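La caja de la merienda ha vuelto a la mesa, encima del mantel de colores, y yo tan contenta. En agosto siempre me da por picar a media tarde – un vicio, lo sé – y prefiero tener los paquetitos juntos en vez de perdidos por los cajones. 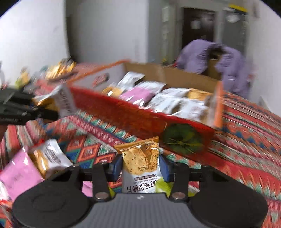 Rekha es de dulce, yo soy de crujiente y con semillas. ¡Las de avena con pipas de calabaza me duran un suspiro! El próximo día escondo 4 en el bolso y a ver quién las encuentra.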